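Temetti TM-2 Bench Mount and Controller Kit

Home > Arm mounts and controllers > Kits > TM-2

Stock code: TM-2-311
Availability: in stock, dispatched Friday
Supplied by: Boersma
Supplied as: kit of parts, self-assembly

Overview

The TM-2 is a floor-standing mount and controller for a single light robot arm working over a kitchen counter or workshop bench. It is meant for home builders and shared workshops who already own an arm and need somewhere rigid to bolt it, a supply to run it from and software to plan its moves. The arm and the gripper are not included.

The kit was drawn up by Milan Vandenberghe and Vija Paju for their own build in the Kornier shared workshop. The first version used a clamp on the worktop edge. It was dropped after the clamp crept under load, and the present column carries the arm from the floor in front of the units. No fixing is made to the worktop.

What is in the box

Column, steel, in two sections with joining sleeve
Base plate with levelling feet
Top plate, drilled and slotted
Controller in ventilated case
Power supply and mains lead
Stop button on a long lead
Bag of fixings, hex keys, cable clips
Printed assembly sheet

The floor fixings are not supplied, as the right type depends on the floor. Timber floors need a spreader board under the base plate. Do not rely on the levelling feet alone.

Assembly

Allow an evening for the column and a second for the wiring and first power-up. Join the two column sections on the floor, fit the base plate, then stand the column up and set it plumb in both directions before tightening the sleeve. The top plate goes on last. Torque the sleeve bolts in 3 passes, working across the joint.

Route the arm cable down the back of the column and leave a loop at the top plate long enough for the base joint to turn through its full range. A tight loop is the usual cause of dropouts during the first week of use. The stop button must be within reach of the person running the arm, and on the opposite side of the column from the mains socket.

Planning software

The controller is set up from Billel, a planning program that runs on an ordinary desktop computer. The room is modelled first: counter height and depth, cupboard fronts, taps, walls, and anything else the arm could strike. Saved moves are then played through against the model before they are sent to the controller.

Handle and tap clearances should be measured by hand. Drawings from kitchen suppliers often leave out the handles, and the lower joints of a folded arm pass close to them. The default clearance is 60 mm and can be raised for each object separately. We advise against lowering it.

Dishes are entered as simple shapes with a grip point on the rim. Bowls and flat dishes need separate grip entries – a setting that holds a curved rim will not suit a low, straight side. The approach height is set per dish.
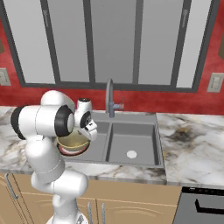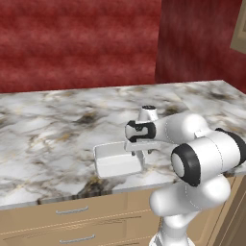

Billel views of the kitchen model: a bowl held over the double sink, and the gripper above a square dish on the marble worktop.

Moves are stored as named steps and can be joined in any order. The controller holds the current list in memory through a power cut, but it will not resume part way through a step. It returns to a held state and waits for the start key. This cannot be changed in the settings.

Compatibility

The top plate slots accept most small arms with a round flanged base. Check your bolt circle against the drawing before ordering. Arms with the controller built into the base will fit the column, but the Temetti controller will be redundant, and the column is sold separately for that purpose (see TM-2C).

Known limits

The column is rated for static mounting only and must not be put on castors. Indoor use only. The case fan is audible in a quiet room. Controllers with the earlier firmware lose the stored home position if the stop button is pressed during start-up. Analyn Dimaculangan reported this in January and the corrected firmware is on the downloads page.

Spares

Sleeve bolts, feet and the stop button are kept in stock. Top plates can be supplied undrilled to order. For drilling queries contact Geert Verhoeven at the workshop desk, giving the stock code.

Downloads

Assembly sheet
Top plate drawing
Firmware and release notes
Billel kitchen model, sample file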